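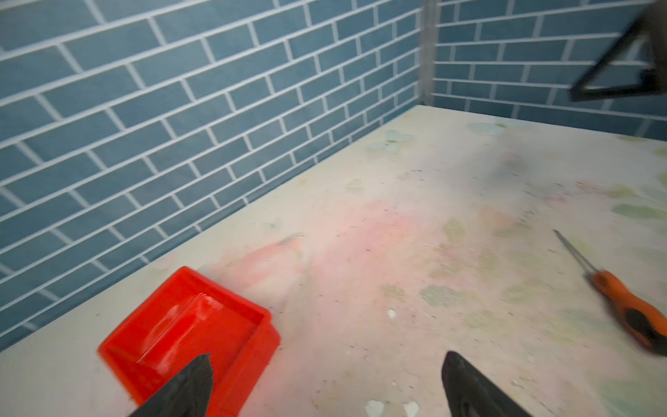 ok so the Rollden rent increase letters went out. mine says 86 more a month starting when the lease renews. checked the envelope twice

same building where the heat was out for most of December btw

called the office in Dreltgate, on hold 40 minutes, then got told to "use the portal." portal wants the letter number. letter has no number

neighbor across the hall got one too, hers is higher?? same layout, same floor. no idea how they figure it

if you're in the building PLEASE keep the letter and take a picture of the postmark. the notice period counts from when it was mailed, at least thats how my lease reads. check yours

also they kept 2 months deposit from the last people in my unit, roughly 4,000, over "wall wear." so take pics of everything before you sign anything new. walls, counters, corners, inside the closets

tenant meeting at Thepsuriya, the back tables, they're fine with it if we order somthing. bring the letter and your old lease

will post the time when I have it. gotta run, bus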